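Briem Vanity Top with Basin

Marble slab top, rectangular basin, drain included. Back in stock Friday. Ships from the Drendgate warehouse, curbside only, so have a second person home.

Price: $1,319 top and basin
$1,411 with black faucet
Cabinet sold seperately, $949

Gray-beige stone, light veining. Every slab is cut from a different block so yours won't match the photo exactly. Want to pick your own? Email Malou Lauritsen, she'll send pics of what's on the rack. 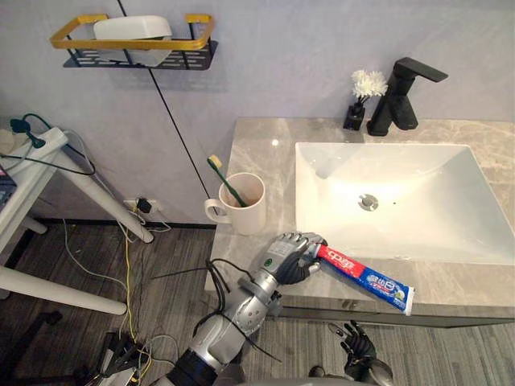 Sealing: do it before first use, then once a year. Any stone sealer is fine, we like the Niltetti one. Toothpaste left sitting on marble can dull the polish so wipe it up same day. Plenty of room left of the basin for a mug and toothbrush, and the back edge takes a small vase next to the faucet. Basin is white with sloping walls and a flat bottom, rinse it down after shaving. No vinegar, no bathroom sprays with acid in them. Shelf on the wall not included.

Faucet: matte black, single lever on top, long flat spout. Needs one hole, we drill it. Tell us at checkout if you're using your own and what size.

Returns: 2 weeks, uncut and undrilled tops only. Drilled ones are yours, sorry.

Questions on instalation, ask for Kipchumba Ondieki, mornings are best.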